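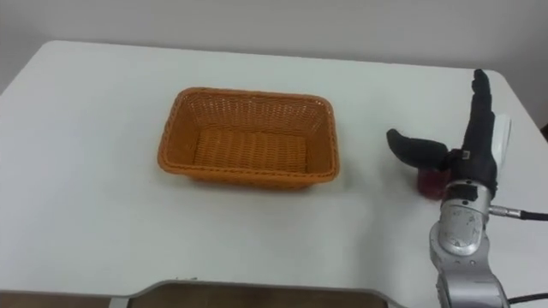 Figure 4. Head camera view at the start of a trial: basket left of centre, right hand at the table.

5. Setting up the grasp-and-place routine

This section covers the perception and planning settings for moving a single small object into the basket with the right arm. Complete the joint homing in section 4 before you start. The steps apply to Pidano Control with the Letomar planner installed.

5.1 Checking the head camera view

1. Start the control server and wait for the state field to read IDLE.

2. Open the Camera tab and select Head. The whole rim of the basket must be in view. Part of the wall behind the table will also be in view and does no harm.

3. Select Fit Plane. The software samples the tabletop and reports the number of points it has kept. A good fit on a plain white table keeps 1,822 points or more. If the count is lower, change the lighting and fit again.

4. Select Save Plane. The saved plane is used for collision checking as well as for object height, so do not skip this step even if the table has not been moved.

Note: A matte white surface gives few features for the matcher. The plane fit does not depend on features, but the drift check in 5.4 does. The drift check uses the table edge and the basket rim.

5.2 Defining the basket

1. In the Objects tab, choose Add Container, then Open Rectangular.

2. Click the four corners of the rim, starting at the corner nearest the robot and working clockwise.

3. Set Wall Type to Flared. With the default setting, Straight, the planner takes the floor of the basket to be as wide as the rim and may place the release point over a sloping side.

4. Set Rim Clearance to 60 mm.

5. Turn on Fill Gaps. Woven sides have small openings that come through as holes in the depth map, and the planner will otherwise treat them as free space.

5.3 Defining the object and the grasp

1. Choose Add Object and draw a box round the item to be picked up.

2. If the item is at all translucent, set Depth Source to Colour Mask. Raw depth readings on such items are often taken from the table behind them.

3. Under Grasp, load the preset thumb_out. The four fields in the preset may be edited, but keep Thumb Spread at its stored value until the first full run has passed.

4. Set Mask Hand to On. The hand model is then removed from the depth map before the object is segmented. A dark hand close to a small item is the usual cause of a merged outline.

5. Press Preview. The planned path is drawn over the camera view and no motion takes place.

CAUTION: Preview does not model cables. Check by eye that the wrist cable has enough slack for the whole path before you press Run.

5.4 Running and checking

1. Set Speed Limit to 69 for the first run. The field takes whole numbers only.

2. Press Run and keep one hand on the stop button.

3. When the state field returns to IDLE, open the log. The line PLAN OK must come before the line GRASP START. If the order is reversed, the planner has reused an old path – clear the cache and repeat from 5.3, step 5.

4. Read the drift value. If it is shown in red, go back to 5.1 and fit the plane again.

The planner stops after 4,000 iterations and reports NO PATH. Raising this limit seldom helps. Reduce Rim Clearance in small steps, or move the basket nearer to the arm and define it again.

Changes to this section since the August issue: Fill Gaps added (Muchen Fan); log order check rewritten (Wanting Dai).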